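开机前检查表（带我自己的唠叨版）
适用：共享工坊靠窗那张台子上的小机械臂，腕部相机，两指夹爪
填表：我
复核：Elvia Figueroa
版本：六月改过一次，旧的那张请撕掉

先说一句，这张表原来只有一页，后来大家（主要是我）每出一次小岔子就往上加一条，就成了现在这个样子。打勾的是过了，打三角的是能用但要盯着，打叉的就别开机，先来群里喊一声。

一、电源和急停

急停按钮按下，电机断电：√
先按再拧开，听到继电器“嗒”一声才算。我这次按了两遍，两遍都干脆。

急停按钮伸手够得着：√
上回有人把它挪到显示器后面去了，求求了，别再挪。现在我用扎带固定在台子前沿，要换位置先跟Elvia说。

电源线无破皮，插头不发烫：△
皮没破，不过靠近底座那一截弯得有点狠。我垫了块泡沫，下周换根长一点的。插头开机半小时后摸过，凉的。

接地测过：√
用的是Tennant那只万用表，表笔帽丢了一个，谁捡到请放回抽屉！

二、底座和关节

底座螺丝拧紧：√
四颗都拿内六角重新带了一下，后面靠墙那颗松了小半圈。它老松，我怀疑是台面木头太软，准备下面垫块钢片。

断电后手动转各关节，没有异响：△
肘关节转到头的时候有一点“沙沙”的声音。拆开看过，齿轮没崩，就是润滑脂干了，补了一点。Jenis那边的朋友说这种脂别补太多，会甩出来，所以我只挤了米粒大小。

软限位已写入：√
腕部旋转上限我从4000步往下收了一截，免得线被绞住。改完记得存到控制板里，我上次没存，重启以后全白干。

三、夹爪

两根手指安装牢固、左右对齐：√
合拢以后拿张纸条夹着抽，两边阻力差不多就行。

手指表面没有裂纹：√
黄色那对还在用，有点磨花了，不碍事。摸到毛边就拿细砂纸蹭一下，别用锉刀，锉过头就得重新做一副，很费时间的。

夹持力限制：√
现在设在111，是控制软件里那个没有单位的数，别问我换算成牛顿是多少，我也想知道。这个值夹薄片够用，手指伸进去会疼但不会伤（我试过，不推荐）。想往上调的，先在表上写名字。

低速接近：√
凡是靠近薄板、画片这类面上有印刷的东西，一律用慢速档。印面刮一道就是一道，补不回来的。

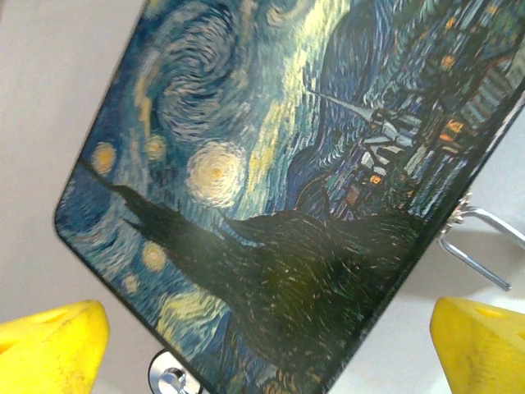
慢速档的开关在Drusar控制软件的第二页，勾上之后界面顶上会变成橙色，没变色就是没生效，退出来重进一次。我这次进了三回才变，已经记到问题单里了。另外换了工件一定要重新示教接近点，别图省事沿用上一个，厚度差一点点，指尖就顶上去了。

四、工作区

台面清空杂物，只留工件和支架：√
螺丝刀、咖啡、手机，统统拿走。咖啡尤其！

金属支架、铁丝件没有伸进运动路径：△
凡是带弯头的铁丝都要特别看一眼，夹爪侧着进去的时候很容易钩住。我的办法是先断电，用手把机械臂推着走一遍，慢慢来，眼睛盯着指尖外侧。这回能过，但余量不大，打个三角。

光线均匀，印面不反白：√
顶灯开一半，窗帘拉上。亮面的东西最烦人，灯一直射，相机里就是一团白，识别框满屏乱跳。浅色台面本来也反光，所以别再加台灯了。

地上画的黄线以内不站人：√
Grorthorpe工坊的规矩，开机时至少要有2个人在场，一个操作，一个守急停。一个人半夜来调程序可以，电机别上电。

五、线缆和相机

腕部相机线留够余量：√
转到极限位置看一遍，线不绷就行。扎带别扎太死，扎死了插头那头先坏，我已经坏过一根。

镜头干净：√
用镜头布，别用T恤下摆，说的就是我自己。

相机支架螺丝：√
小颗的，力气大了会滑牙，手拧到头再带一点点。

六、遗留问题

1. 电源线换长的，我来。
2. 底座下垫钢片，等Elvia有空一起弄，我一个人抬不动。
3. 慢速档变色不灵，问题单已开，谁遇到了请把软件日志贴上去。
4. 肘关节的沙沙声，用一个星期再听。

复核意见（Elvia手写，我照抄过来）：铁丝件那条我觉得应该打叉，换个矮一点的支架再开。其他同意。

好吧，听她的，那条改成×，电机先不上电。矮支架在二号柜最下面一层，我下午三点去拿，装好以后第四部分从头重查一遍。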